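**木门**是以木材或木质材料为主要构成，安装于建筑洞口，用以通行、封闭和分隔空间的构件。木门通常由门框、门扇和五金件组成，按使用位置分为外门与内门，按构造分为拼板门、镶板门、夹板门和实木复合门等，按开启方式分为平开门、推拉门、折叠门和转门。在金属、玻璃和合成材料广泛用于建筑门窗之后，木门仍是住宅室内最常见的门类。

## 名称与术语

汉语中"门"与"户"原有区别。《说文解字》释"户"为半门，即单扇者；两扇相对者为"门"。后世两字的界限逐渐模糊，"户"多用于指住家，"门"成为通称。传统建筑中另有"扉"，指门扇本身，"柴扉""扉页"等词均由此而来。

传统木作对门的各部位有较细的称谓。门框两侧的竖向构件称抱框或立颊，上方横木称上槛，下方横木称下槛或门限，民间一般叫作门槛。门扇边缘的竖料为边梃，连接两根边梃的横料为抹头。格扇门按抹头数目分等，抹头愈多，门扇通常愈高大。嵌在边梃与抹头之间的薄板，位于下部者称裙板，位于中部且较窄者称绦环板，上部透光部分称格心。

现代行业用语与传统名称部分重合。"门扇"指可以活动的部分，"门框"指固定于墙体的部分，"门套"则包括门框及覆盖墙体侧面和接缝的饰面构件。贴附于墙面、遮盖门框与墙体接缝的线条称贴脸或门套线。门扇装有合页的一侧称合页侧，装锁的一侧称锁侧。双扇门中经常开启的一扇为主扇，另一扇为副扇。

## 历史沿革

### 早期形式

木材易腐，早期木门的实物留存很少，有关认识主要来自墓葬、壁画、明器和遗址中的门臼石。古埃及墓室中有以石材雕刻的假门，其上的卷帘状横木表现了当时以织物或苇席遮蔽门洞的做法。同一时期也已有木板拼合的门扇，背面用横木固定，依靠上下凸出的门轴转动。

门轴式构造在古代世界分布极广。门扇一侧的边料上下延长，形成圆柱形轴头，下端落入石质或金属的门臼，上端插入横木的孔中。此种做法不需要合页，对金属的需求很低，维修也较简便。其缺点在于全部重量集中于下轴，轴头磨损后门扇会下沉，与门槛发生摩擦。

中国在周代已有成熟的板门。秦汉以后的画像石和陶屋明器上可以见到双扇板门、铺首衔环以及门扇上的直棂。铺首兼有装饰和拉手的作用，衔环既可叩击，也可供拉合门扇。

### 中古与近世

宋代《营造法式》对木门的做法有系统记载，列有版门、乌头门、软门和格子门等类，归入小木作制度，并以门高为基准推算各构件的尺寸。以比例定尺寸的方法使不同规模的建筑可以沿用同一套规则，也便于估工算料。

明清时期，格扇门在殿堂、宅第和园林中普遍使用。北方住宅多以板门作为大门，内院正房用格扇；江南一带则常将整个开间做成可以拆卸的长窗，夏季卸下，厅堂与天井连为一体。门扇雕饰的繁简与地方财力、匠作传统关系密切，徽州、东阳、剑川等地的木雕门扇各有面貌。

欧洲中世纪的门以拼板门为主。竖板并列，背面钉以横木，重要的门再加铁质长铰链，铰链的卷草形延伸部分可以把各块木板箍紧。教堂和城堡的大门有时用两层木板，外层竖向，内层横向，以铁钉贯穿。

镶板门在欧洲的普及与家具木工技术的发展有关。工匠将薄板嵌入带槽的木框中，薄板可以在槽内自由胀缩，整扇门的外形尺寸因而较为稳定。自文艺复兴以后，镶板门成为城市住宅内门的主流，镶板的数目、比例和线脚样式常被建筑史研究者用来判断房屋的建造时期。

### 工业化时期

十九世纪，蒸汽动力的锯机、刨床和开榫机进入门窗作坊，门扇的尺寸开始趋于统一，成品门可以经铁路运往远处。合页与锁具也由锻打改为铸造和冲压，价格下降。

二十世纪前期，胶合板生产技术成熟，平板门随之出现。平板门表面平整，没有线脚，与现代主义建筑的趣味相合，也适合大批量制造。其内部可以是实心木条，也可以是空心格架或蜂窝纸，重量和造价差别较大。此后纤维板和模压门皮相继用于木门生产，模压门皮能够在薄板上压出类似镶板的凹凸，使成本较低的空心门也具有传统样式。

## 构造类型

### 拼板门

拼板门由若干竖向木板并列而成，板与板之间用企口、龙凤榫或平缝相接，背面以横木或穿带固定。为防止门扇在自重作用下变形，横木之间可以加设斜撑。斜撑的下端应位于合页一侧，使锁侧的重量沿斜撑传向下部合页；方向装反时，斜撑受拉，接头容易脱开。

中国传统的实榻门属于拼板门中最厚重的一种，用于宫殿、城门和府第大门。门板厚度一致，背面穿带，正面常以门钉排列装饰，门钉同时起到固定穿带的作用。棋盘门的边框与背面穿带构成方格，正面装板，重量较实榻门轻，多用于民宅大门。

### 镶板门

镶板门由边梃、抹头和镶板组成。边梃贯通全高，抹头两端出榫插入边梃，镶板四周嵌入槽内，不施胶。镶板可以是平板，也可以中部凸起、四周减薄。凸起的镶板受光后有明显的明暗变化，是古典样式门扇的主要装饰手段。

镶板门的强度取决于榫接质量。边梃与抹头的结合部承受门扇开合时的全部扭力，传统做法在榫头外侧加木楔，楔子随榫头一并胶合。锁具一般安装在中部抹头附近的边梃上，开凿锁孔时须避开榫头，否则会严重削弱节点。

### 平板门

平板门又称夹板门，由内部骨架和两面覆板构成。骨架四周为木质边框，中间填充物有木条、刨花板、空心刨花板和蜂窝纸等。装锁和装合页的位置需要预先埋设实木块。平板门两面覆板的材质和厚度应当一致，一面受潮或一面贴饰不同材料，均可能使门扇弯曲。

覆板外可再贴天然薄木。薄木由原木旋切或刨切而成，花纹因切削方向而异：弦切者呈山形纹，径切者呈平行直纹。拼贴时可将相邻薄木依次翻转，使花纹左右对称，称为书页式拼法；也可按同一方向依次排列，称为顺拼。

### 实木复合门

实木复合门以指接材或集成材为芯，外覆纤维板，再贴薄木。与整块实木相比，集成材把木材切成较小的单元，剔除节疤和裂缝后重新胶合，各单元的变形相互牵制，门扇较为平直。市场上对"实木门""原木门""实木复合门"等称谓的使用并不完全一致，购置者一般需要核对芯材和覆面材料的说明。

## 材料

### 针叶材

松木、杉木、云杉和落叶松是门框与门扇骨架的常用材料。杉木质轻，耐腐性较好，在中国南方使用历史很长。松木含有树脂，节疤处的树脂可能在受热后渗出，使油漆表面变色，涂装前通常先对节疤作封闭处理。落叶松硬度较高，适合外门，但干燥过程中容易开裂。

### 阔叶材

栎木、水曲柳、榆木、核桃木、樱桃木和桃花心木多用于外露部分。栎木导管粗大，纹理明显，含单宁较多，与铁件接触且受潮时会产生蓝黑色斑痕，故栎木门宜用不锈钢或铜质螺钉。桃花心木变形小，色泽由浅红渐变为深红褐，自十八世纪起在欧洲上等住宅中用作内门材料。由于过度采伐，若干桃花心木树种的国际贸易已受到管制，现今市场上以"桃花心"命名的产品，往往指颜色或染色效果。

### 含水率与变形

木材会随周围空气湿度的变化吸收或释放水分，并相应胀缩。沿纤维方向的变化极小，横纹方向的变化显著，其中弦向又大于径向。这一特性决定了木门的大部分构造规则：镶板不施胶，穿带不钉死，门扇与门框之间留有缝隙。

制作木门的木材须经干燥，使其含水率接近使用地的平衡含水率。在空气干燥、冬季采暖的地区，室内用材的含水率以不超过10%为宜。含水率过高的木材制成门扇后继续干缩，会出现镶板露白、榫肩离缝和门扇翘曲等现象。在梅雨地区，刚安装时开合顺畅的门到雨季可能发紧，待空气转干后又恢复原状，修刨前应当考虑季节因素。 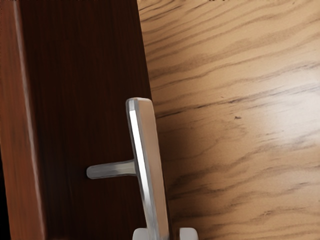 木材的干燥有天然干燥和人工干燥两种途径。天然干燥将板材分层堆放，层间以垫条隔开，置于通风遮雨处，所需时间因树种和板厚而异，厚板往往需要经年。人工干燥在窑内控制温度、湿度和风速，周期大为缩短，但升温过快会使板材表面先行收缩，产生表裂和内应力。存有内应力的板材在锯解后会立即弯曲，木工称为"走性"。为减少这种情况，出窑的板材通常还需在车间内存放一段时间，使内外含水率趋于均匀。

选料时还要考虑纹理方向。边梃宜用纹理通直的径切材，避免选用含有应力木或大节疤的部位。拼接镶板时，相邻木板的年轮弧面可以交替朝向，以减小整板瓦状弯曲的程度；有些匠师则主张年轮弧面同向，理由是弯曲的方向一致，较容易由边框约束。两种做法在各地均有沿用。

## 表面处理

木门的表面处理兼有保护和装饰两方面的作用。未经处理的木材会吸收水汽和油污，受日光照射后颜色改变，外门还可能受到真菌和昆虫侵害。

传统涂料包括生漆、桐油、亚麻籽油和虫胶漆。生漆在潮湿环境中固化，漆膜坚硬耐久，但部分人群接触未干的生漆会发生皮炎。桐油渗入木材后氧化成膜，耐水性好，常与生漆调和使用。中国官式建筑的大门往往先做地仗，即以砖灰、血料、桐油和麻布等分层包裹木材，再髹漆，其工序繁复，有"一麻五灰"等名目。

虫胶漆以酒精为溶剂，干燥迅速，可获得很高的光泽，但遇水和酒精会发白或溶解，宜用于内门。亚麻籽油干燥较慢，分层薄涂可得柔和的光泽，日后补涂也较方便。

近现代工业涂料有硝基漆、聚氨酯漆、紫外光固化漆和水性漆等。硝基漆施工方便，漆膜较薄；聚氨酯漆硬度和耐磨性较高；水性漆挥发性有机物含量较低，近年在室内木制品中的使用比例上升。按是否遮盖木纹，涂装分为清漆、半透明和混油三种。深色着色可以使颜色平淡的木材接近贵重树种的外观，着色剂在早材与晚材部分的吸收程度不同，木纹的对比会随之加强。

门扇的上下端面是横截面，吸水速度远大于板面，涂装时容易遗漏。在卫生间和厨房等处，下端未封闭的门扇常先从底部膨胀开裂。

## 五金件

### 合页

合页又称铰链，是门扇与门框之间的转动连接件。对接式合页由两片页板和一根轴组成，页板嵌入门扇和门框的浅槽，关闭后只露出轴部。较重的门扇需要三副合页，第三副可置于正中，也可移近上部合页以分担拉力。隐藏式合页埋入门扇侧面，关闭后不可见，安装精度要求较高。可脱卸合页允许将门扇直接向上提起取下，便于搬运家具。

### 门锁与插销

早期木门以门闩封闭。横闩安装在门背后，两端插入门框或墙上的孔中，只能从内侧操作。木锁在古代埃及、中国及西亚均有使用，依靠若干可升降的木销限制门闩移动，钥匙上的凸起将木销顶起后，门闩即可抽出。现代弹子锁的原理与此相近。

内门常用插芯锁。锁体嵌入锁侧边梃的凹槽中，斜舌受弹簧推动自动伸出，关门时与门框上的锁扣板相碰而缩回，到位后再弹入扣孔。方舌须由钥匙或旋钮驱动，不会自动缩回，安全性高于斜舌。磁性锁舌在门关闭后才被吸出，平时缩在锁体内，关门声较轻。

### 拉手与执手

用于推拉门扇的把持件有拉手、球形执手和杠杆式执手等。拉手固定不动，只提供抓握；执手可以转动，通过方轴带动斜舌。球形执手流行于十九世纪的欧洲和北美，材料有黄铜、陶瓷、玻璃和硬木。杠杆式执手以较长的力臂驱动锁舌，转动所需的力较小，手指力量不足者或双手持物者也可用前臂或肘部压下，因此为许多无障碍设计指引所推荐。

执手的材料以锌合金、铝合金、黄铜和不锈钢为多，表面可作镀铬、拉丝、喷涂等处理。黄铜未加保护时会逐渐变暗，公共建筑中频繁触摸的部位则保持光亮。执手根部的覆盖件称面板或盖圈，长条形面板可同时覆盖执手孔和锁孔，分体式盖圈则各自独立。

### 其他附件

闭门器使门扇在开启后自动回位，分为弹簧式和液压式，液压式可以调节关闭的速度。门吸或门挡用以限制开启角度，防止执手撞击墙面。密封条嵌于门框止口，减少漏风和噪声。自动下降式门底密封装置在门关闭时落下，填塞门扇与地面之间的空隙，开启时收回，避免与地面摩擦。

## 开启方式

平开门绕垂直轴转动，是最普遍的形式。习惯上按合页位置和开启方向区分左开与右开，但各国判别规则不同，订货时以图示标明较为稳妥。住宅入户门多向内开，便于在室内检修合页；人员密集场所的疏散门则应向疏散方向开启，以免人群拥挤时无法拉开。

推拉门沿轨道平移，不占用转动空间。日本的障子和袄即属此类，门扇轻薄，上下均有槽道，可以整扇取下。吊轨推拉门的重量由上部滑轮承受，下部只设导向件，地面可以保持平整。藏入墙体夹层的推拉门称口袋门，开启后门扇不可见，但轨道一旦损坏，检修较为困难。

折叠门由多扇以合页相连，开启时折叠堆放于一侧或两侧，常用于较宽的洞口。中国传统格扇虽多为逐扇转动，也有可折叠的做法。双面弹簧门能够向两个方向开启，适合餐馆厨房等双向通行频繁的处所，通常设有玻璃视窗以避免碰撞。

荷兰门将门扇分为上下两截，可以分别启闭。上截打开时便于通风和交谈，下截关闭则可阻挡牲畜或幼儿出入。此类门在欧洲北部农舍和北美早期殖民地住宅中均有遗存。

## 制作与安装

传统门扇的制作依次为选料、开料、刨光、划线、开榫凿眼、试装、胶合、净面和涂装。划线时将成对的边梃并排夹紧，一次划出全部榫眼位置，以保证两侧对应。试装阶段检查两条对角线的长度，二者相等则门扇方正。胶合后门扇须平放于水平台面，直至胶层固化，靠墙斜放容易产生扭曲。

门框的安装有先立口和后塞口两种方法。先立口是在砌墙前将门框竖立定位，墙体随框砌筑，结合紧密，但门框在施工中易受碰损。后塞口是在墙体预留洞口，待湿作业完成后再安装门框，洞口与门框之间以木楔调整，并用发泡材料或砂浆填充。现代工程多采用后塞口。

安装门框时须校正垂直度和平整度。两侧立框如不在同一平面，门扇关闭后会有一角翘出；合页侧立框若倾斜，门扇会自行开启或关闭。门扇与门框之间的缝隙应当均匀，下部与地面的间隙视地面材料、通风需要和有无密封装置而定。铺设地毯或更换地板时，常需重新裁切门扇下沿，空心平板门的可裁切量受底部边框宽度的限制。

合页槽应与页板厚度相等。槽过深时，合页侧先行接触，门扇关闭时有回弹，通常称为"顶合页"；槽过浅则锁侧缝隙变小。螺钉孔宜预先钻出，硬木尤其如此，直接拧入可能使木料劈裂或螺钉折断。

## 性能

### 防火

木材可燃，但较厚的木材燃烧时表面形成炭化层，能够延缓内部升温。厚重实木门在火灾中可以维持一定时间的完整性，薄镶板和空心平板门则很快被烧穿。木质防火门采用阻燃处理的骨架和无机芯材，门框止口嵌有遇热膨胀的密封条，在高温下膨胀并封闭缝隙。以耐火时间分级的制度中，30分钟是常见的级别之一。防火门的性能由门扇、门框、合页、锁具和闭门器共同决定，任意更换其中一项或用木楔使其常开，均可能使整体失效。

### 隔声

门的隔声能力与面密度、构造和密封有关。空心平板门质量轻，对人声的阻隔有限；实心门在相同密封条件下效果较好。缝隙对隔声的影响很大，门底留有明显空隙时，提高门扇厚度收效甚微。录音室和琴房等处常采用双道门，两门之间的空腔内壁铺设吸声材料。

### 保温

木材导热系数低于金属和玻璃，实木外门在保温方面具有一定优势。镶板是门扇最薄弱的部分，寒冷地区的外门有时在两层镶板之间加设保温层，或在主门之外另装一道风门。门槛处的热量损失和冷风渗透也需要处理，以密封条和断热门槛较为常见。

## 地区传统

### 拉克斯达尔谷地

拉克斯达尔（Laxdal）是一处多风的沿海谷地，当地农舍以石块和草皮筑墙，木材主要取自漂木。由于漂木长短不一，门扇多用短料拼接，形成上下分段、接缝错开的形式，当地木工称之为"阶板门"。漂木长期浸于海水，木质密实而含盐，铁钉容易锈蚀，早期门扇因此以木钉固定。

地方史研究者比尔特·巴尔杜尔斯多蒂（Birthe Baldursdóttir）对谷地及邻近的格里克内斯（Grirkness）进行过门扇普查，共登记旧门105扇，其中22扇仍在原有洞口中使用。普查记录显示，门洞高度普遍较低，下槛则明显高于室外地面，进入者须同时低头和抬脚。巴尔杜尔斯多蒂认为，低矮的门洞可以减少热量散失，高下槛用于阻挡积雪和春季融水。对于两地门扇在接缝方向上的差别，她归因于木工的师承，未发现与墙体做法有直接联系。

木工瓦尔德马·索拉修斯（Valdemar Thorlacius）所留的账簿是研究该地木作的另一项材料。账簿按户记载用料和酬劳，其中以羊毛、干鱼折抵工钱的条目较多，门与箱柜常列于同一笔账内。十二月的条目尤为密集，内容以修补门扇和更换门闩为主。账簿中"旧门翻面"一项反复出现，指将外侧风化的门板拆下，翻转后重新钉合，使朝内的一面改为朝外。

### 贝斯维尔与图鲁拉

贝斯维尔（Besville）的城镇住宅保存有较多双层入口门。外层为实板门，夜间关闭；内层为上部装有百叶的镶板门，白天单独使用，可以通风并遮挡街上视线。两层门共用一副门框，外层向外开，内层向内开，框料因此较一般门框宽厚。百叶片可以由一根竖杆联动调节，竖杆多置于室内一侧。

图鲁拉（Turura）位于湿热地区，当地木门上方常设镂空横板，门关闭后空气仍可流通。镂空纹样以鱼、棕榈叶和几何图形居多，锯制时将数块薄板叠合，一次完成。当地白蚁危害较重，门框下端习惯垫以石块，使木材不与土壤直接接触，下槛也多以石料代替。新造门扇在悬挂前通常存放于炊房上方，经受烟熏，据当地匠人称可以减少虫蛀。

## 文化意义

门标示内外之别，在许多社会的礼俗中具有特殊地位。中国有春节张贴门神和春联的习俗，门神形象由早期的神荼、郁垒发展为秦琼、尉迟恭等武将。"门当户对"以门第指代家世，"登门""闭门""杜门"等词则以门的状态表示交往关系。古代住宅大门的规制受等级限制，门的间数、漆色、门钉和铺首均有规定，私用逾制者可受惩处。

门槛在不少地区被视为不可踩踏之处。中国寺院和部分民居有此忌讳，蒙古族毡帐的门槛同样不容踩踏。罗马神话中的雅努斯掌管门户与开端，其形象具有朝向相反的两副面孔，拉丁语中的一月即得名于此神。

在文学和戏剧中，敲门、关门和锁闭的门常被用作情节转折的标志。唐代有关"僧推月下门"与"僧敲月下门"用字的故事流传甚广，"推敲"一词由此产生。易卜生《玩偶之家》以女主人公离去时的关门声收束全剧，这一处理在戏剧史上屡被论及。

## 维护与修复

室内木门的日常维护以除尘和保持五金灵活为主。表面污渍可用拧干的软布擦拭，大量用水会使水分由接缝渗入。合页出现响声时，可取出轴芯清洁后加少量润滑剂。锁芯宜使用石墨粉或专用润滑剂，食用油会氧化变稠并黏附灰尘。

门扇下垂多由合页螺钉松动引起。螺钉孔扩大后，可将硬木圆棒涂胶塞入孔中，待胶固化后截平，再重新钻孔拧入螺钉；也可改用较长的螺钉，使其穿过门框固定于后方的结构。锁舌不能进入扣孔时，应先观察门扇是否下垂，再决定是否移动锁扣板。

门扇与门框摩擦时，可在门边夹入复写纸并关闭门扇，由留下的痕迹判断接触部位。刨削应由两端向中间进行，避免端头劈裂，刨后的裸露木面须补涂饰层。轻微的翘曲可以通过调整合页位置或止口加以掩饰，严重者则难以矫正。

历史建筑木门的修复以尽量保留原有材料为原则。局部腐朽可剔除后以同种木材镶补，新旧木料的纹理方向应当一致。多层旧漆具有史料价值，全面脱漆之前宜先取样，记录各层颜色和次序。较早的油漆可能含铅，干磨或以高温烘烤会产生有害粉尘和烟气，作业时需采取防护措施。原有五金即使不再使用，一般也随门保存，或在原位保留而另设新锁。

## 参见

- 小木作
- 门槛
- 格扇
- 合页
- 榫卯
- 胶合板
- 防火门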